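5.2 Work at the tray station after the change

Before the two-armed cell was brought in, the tray station at Skelik was staffed by one person per shift. The job was to separate nested metal trays, check each one by eye and pass it on to the line. The plant's own task sheet gave it one line and no skill grade. In our interviews it was the job most often named as the one people wanted to be moved off, mainly for the strain on wrists and shoulders, and it was given to new starters and to agency staff.

The cell, supplied by Tarkeck, took over the lifting in May. The site set a target of 1,000 trays per shift, the same figure the manual station had worked to, and no posts were cut during our study. What changed was the content of the job. The person at the station is now called a cell attendant and looks after 2 stations instead of one. The attendant brings stock to the cell, clears stoppages, wipes down the fingers at the start of the shift and decides whether a marked or bent tray should go forward.

This last duty caused the most disagreement. Under the old arrangement the check was part of the handling. Modupe Ojo, who had worked the station for longer than anyone else we interviewed, said she could tell a warped tray by the way it came away from the one under it, before she had looked at it properly. An attendant has to find the same fault by looking, often from further off and while also minding the second station. Three attendants told us they had started picking up trays again to be sure, although the written procedure told them to leave handling to the cell. Their shift lead, Osaze Afolabi, knew this and let it go on. He had raised it with the engineering office, where it was recorded as a training matter.

Stoppages were the second main topic. A stoppage at the manual station did not really exist as a category, as a stuck tray was pulled free and the work went on. At the cell every stop is logged with a code. We went through 400 log entries with Hauwa Babalola, the site engineer, and in 55 of them the code chosen did not match what the attendant later described to us. Attendants said the list of codes was long and that they tended to use whichever one cleared the screen fastest. Management read the same log each week when discussing how well the shifts were doing, and two attendants felt they were being judged on numbers they did not trust.

Figure 6 shows tray handling at close range and from the side of the cell.
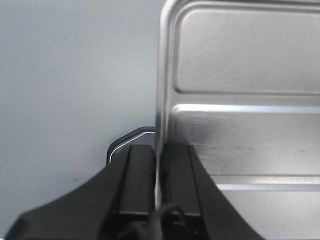
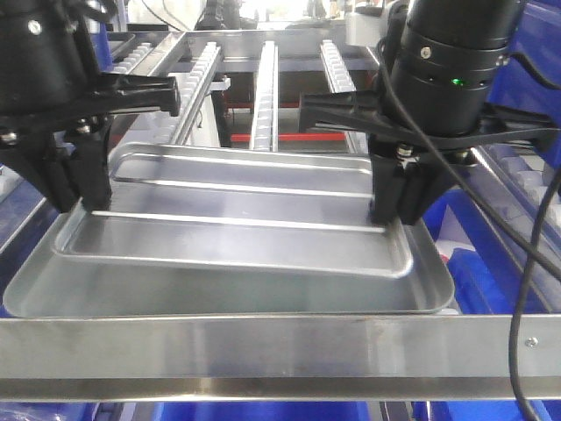 Figure 6. Metal trays held by robotic grippers: a thin edge gripped between two fingers (first picture), and a tray held at a tilt by two grippers over a larger one (second picture).

Views of the new job were mixed and did not divide neatly by age or length of service. Most attendants reported less pain at the end of a shift. Several also said the day was longer in feel, with stretches of waiting that could not be used for anything else. Gobnait Mulligan, who moved to the cell from packing, liked the responsibility but pointed out that the pay grade had stayed the same while the list of duties had grown. The union branch has asked for the post to be regraded, and talks were still open when we left the site.

Informal help between stations also fell. At the old tray station the operator stood within speaking distance of the packing bench, and the two would swap for short spells. Attendants now walk a route between their two stations and are often out of earshot. Packers said they missed the swaps more than they had expected to. We return to this in section 6, where the Skelik case is set beside the smaller site at Idine, which kept its operators in fixed places.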